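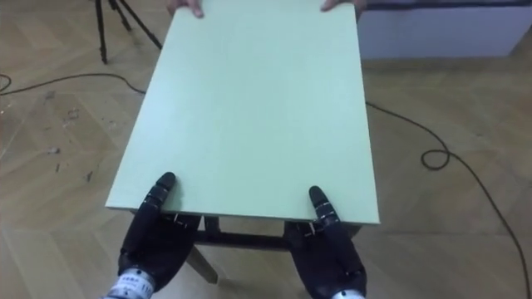
Home Guides Wallcoverings Tools Contact

Fenadholm Wallcoverings – Hanging Guide

Section 2: Cutting, pasting and hanging the first strips

Read Section 1 (Preparing the wall) before you start. The wall should be sized and fully dry. These steps are for the standard paste-the-paper range. If your roll label says "paste the wall," go to the next section.

Before you cut

1. Check that every roll has the same batch number. Rolls from different batches can differ slightly in shade. Put any odd roll aside for areas behind furniture or return it unopened.

2. Look for the pattern match symbol on the label. A straight match lines up at the same height on every strip. A drop match moves down by half a repeat on every second strip.

3. Measure the wall from ceiling to baseboard in several places. Use the longest measurement and add 4 inches for trimming.

4. Set up your work surface parallel to the wall, with room to walk along both sides. It should be a little wider than the paper and stand level. Most of the time lost on a papering job goes into walking around things, so move boxes and lamps out first.

Note: The standard design repeat is 64 cm. Large designs use more paper than plain ones. Work out the number of strips again if you have changed designs after ordering.

Cutting

5. Unroll the paper with the design facing up and check which way is the top. Mark a light "T" in pencil on the back of each strip as you cut it. Do not use ballpoint pen. It can bleed through when the paste goes on.

6. Cut the first strip to length. Lay the roll alongside it, match the pattern, and cut the second. For a drop match, it saves paper to cut alternately from two rolls.

7. Cut three or four strips at most before hanging any. If you have measured wrong, you want to find out early.

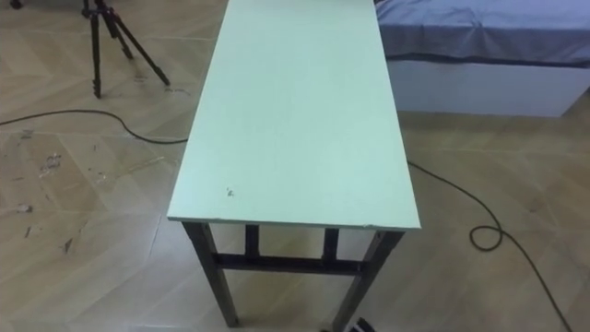 8. Stack the strips face down in hanging order, with the first one on top. Number them on the back if there is a window or door on the wall, where short pieces are easy to mix up.

Mixing the paste

9. Pour cold water into a clean bucket. The amount is printed on the paste packet and depends on the weight of the paper.

10. Sprinkle the powder in slowly while stirring. Stop when it is all in, let it stand as directed on the packet, then stir again until there are no lumps.

CAUTION: Paste powder may contain a fungicide. Keep it away from children and pets, and wash your hands before eating. Leftover paste should not be poured down a sink.

Pasting

11. Line the edge of the strip up with the far edge of your work surface and brush from the center outward. Then pull the strip toward you and do the near side the same way. This keeps paste off the surface and off the face of the paper.

12. Cover every part, especially the edges. Dry patches turn into bubbles later.

13. Fold the pasted ends loosely in to the middle, paste to paste. Do not crease the folds.

14. Let the strip soak for the time on the label. Give every strip the same time. Paper stretches as it takes up water, and strips that have soaked for different times will not match.

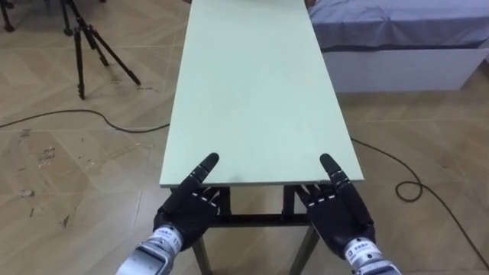
Long, narrow table with a pale green top and dark metal frame.

Hanging

15. Start beside a window or at the corner you can see least from the door. Do not trust the corner to be straight. Measure out the width of the paper less half an inch, and draw a plumb line from ceiling to floor.

16. Open the top fold and place the strip against the line, leaving 2 inches over at the ceiling. Slide it into position with flat hands. Do not pull on the corners.

17. Smooth down the middle with a brush, then out to each side. Open the bottom fold and carry on down to the baseboard.

18. Crease the paper into the ceiling line with the back of the scissors, peel it back a little, cut along the crease and brush it back. Do the same at the bottom.

19. Wipe paste off the ceiling and baseboard with a damp sponge right away – it leaves a shine if it dries.

20. Butt the next strip up to the first without overlapping. After 10 to 15 minutes, go over the seam lightly with a seam roller. Leave out the roller on embossed papers.

CAUTION: Turn off the power at the breaker panel before trimming around switches and outlets. Wet paste conducts electricity.

Drying

Keep the room at its normal temperature and leave the windows closed overnight. Small bubbles usually flatten as the paper dries, which can take up to 40 hours in a cool room. Do not heat the room to speed this up. The seams may open.

77 shares 3 comments

Ghizlane El Sherbiny
Is the soaking time the same for the ceiling papers? My label is torn right where it should say.

Ayodele Yusuf
Ghizlane, mine is the ceiling paper and the time is also printed on the wrapper insert, small type near the bottom.

Yetunde Nwachukwu – Saturday, June 3, 2023
Did our hallway with the drop match and cutting from two rolls did save paper. Step 15 should be in bold. I skipped the plumb line and had to take down four strips.

Previous: Preparing the wall Next: Paste-the-wall papers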